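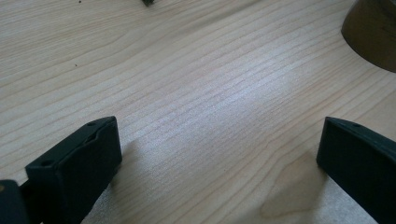 *Fingers open over the bench. Two holes on the top edge of the left finger; on the right one only a single hole shows from this angle.*

**Pads wearing on a hand-held gripper – replace, re-cut, or re-shim?**

Posted by **Dalal Jaber**

I look after one hand-held gripper, Gudier linkage type, black printed fingers with bolt-on pad blocks. It gets used for parts up to the size of a coffee mug. It was built from the Skorkberg plans by whoever had my job before me, and the notes that came with it run to one page.

Symptoms:

- Thin stock (card, shim, washers) slips out when gripped near the lower edge of the pads. Gripped near the top edge, it holds.
- The opening is repeatable. I checked it with calipers at full open, 8 cycles, and saw no drift worth writing down.
- Closing is smooth until the last bit of travel, then there is a slight click. I feel it through the handle more than I hear it.

The unit has 3,000 cycles on it according to the log sheet. The log sheet was not kept up in December, so the real number is higher. The pads have never been changed. The screws were retightened once, by me, and no threadlocker was used.

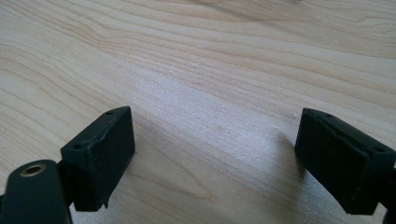
*Pad block on the left with its ragged lower edge. The brass-colored bushing is in the rounded arm below it.*

The lower edge of the left block is torn or was cut badly to begin with. I can't tell which, and the notes don't say. There are small chips on the other edges as well. On the right pad there is a thin diagonal line across the upper part of the face. It could be a seam from the print or mold, or a crack starting. A fingernail catches on it slightly.

What I want to know:

1. Is the edge damage enough to explain the slipping, or should I look at the linkage first?
2. Can the block be faced off and shimmed out, or is that a waste of time?
3. Does the click point at the bushing?

I have a drill press, a flat sanding plate, feeler gauges, and a small printer. No mill.

---

**Nour Chamoun**

Check the linkage first, because it takes five minutes and tells you whether the pads are worth touching.

Hold the handle in a vise with soft jaws and close the fingers halfway. Push the left finger sideways, then front to back, and watch the arm at the bushing. If the arm moves relative to the ring, the pin is worn or the ring has come loose in the plastic. If both move together, the play is further back. Do the same on the right. Some front-to-back play is normal on these. Side play that differs between left and right is the thing to look for.

On the click: a loose bushing usually clicks on reversal, so at the start of closing and again at the start of opening. Yours comes at the end of travel only. I would suspect the two pad faces are meeting at one corner first and then rocking flat. Close them on a strip of carbon paper with white paper behind it and look at the print. If the mark is heavy at the top and fades toward the bottom, you have your slipping and your click in one go.

If the print is uneven:

- Loosen the pad screws a half turn, close the fingers firmly on a flat 8 mm bar, and tighten again while holding pressure. Repeat the paper test.
- If it is still top-heavy, put shim under the lower half of the block. Start at 0.1 mm and go up one step at a time.
- Face the block only if the face itself is not flat. Use the sanding plate with 240 paper, in figure eights – and take the same amount off both sides or the centerline moves.

I would not face off the left one. To clear a torn edge you would have to remove a lot, and then you are shimming it back out again. Print a new pair. Always change both.

The diagonal line: wipe a little marker ink over it and then wipe it off with alcohol. On a crack the ink stays in as a sharp line and often runs over the side of the block. A seam mostly wipes clean. Flex the block gently by hand afterward and see whether the line opens.

Threadlocker: low strength only, and check that it is rated for your plastic. Some types will craze it. A spot of nail varnish on the screw head has worked for me for years.

---

**Sun**

just glue some rubber sheet on it. mine was slipping too, put bicycle tube on both sides and it was fine

---

**Clandmont**

Rubber will hide the problem for a while. It also takes up part of the opening, and it peels at the bottom edge, where Dalal is already losing grip. If you do go that way, rough up the face first and use contact cement.

One addition to Nour's answer. When you print the new blocks, orient them so the layers run parallel to the gripping face. I had a set printed standing up and the lower edge came away in flakes. Put a 0.5 mm chamfer on that edge too. The Skorkberg drawing shows it sharp.

Screw holes: print undersize and drill to final size on the press. Printed holes come out tight and a bit oval, and the screw then pulls the block over to one side as it seats.

---

**Dalal Jaber**

Did the vise check and the carbon paper. No side play on the left or right, bushing is tight in the arm. The print is heavy along the top and nearly blank across the bottom third. Reseating on the bar improved it but did not fix it. With 0.2 mm of shim under the lower half on the left the click is gone and card holds, except right at the torn corner.

Ink test on the right pad: the line stayed. Printing both tonight, layers parallel to the face, with the chamfer.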